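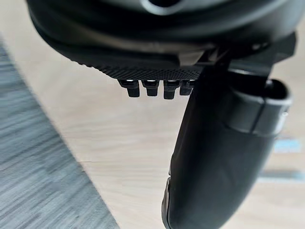
Jarneck Technical Supplies - Flooring and Surfaces Department

Norico light floor sheet, ref. 1739

Norico is a bright floor covering for workshops, assembly bays and teaching labs where small dropped parts have to be found again. Dark screws, pins and clips show up well against it under ordinary ceiling lighting. It is supplied in rolls and cut to length at our Lockyer depot.

Specification
Roll width: 60 in
Maximum continuous length: 40 m
Finish: pale beige, wood-plank pattern
Fixing: full-spread adhesive or perimeter tape
Guarantee: 5 years, indoor use only

Laying
The subfloor must be level, clean and dry. Unroll the sheet the evening before and leave it flat overnight in the room where it will be used. Joints should run parallel to the longest wall. Perimeter tape is suitable for rooms with foot traffic only; where trolleys or wheeled benches are moved, use adhesive across the whole area.

Do not lay over underfloor heating. Existing cork or carpet must be lifted first.

Cleaning
Sweep daily and mop with a neutral cleaner. Rubber scuffs come off with a white pad and a little of the same cleaner, undiluted. Solvent cleaners dull the surface and are not covered by the guarantee. Cundo floor wash is stocked alongside the sheet and may be used at normal strength.

Ordering
Cut lengths are not returnable. Samples are posted free on request - please quote the reference and the room's main use. Lead time is longer in October, when most college orders are cut.

Technical questions: Wiremu Ormsby
Orders and delivery: Zaid Twal, Lockyer depot

Related items: perimeter tape, seam roller, Cundo floor wash, white cleaning pads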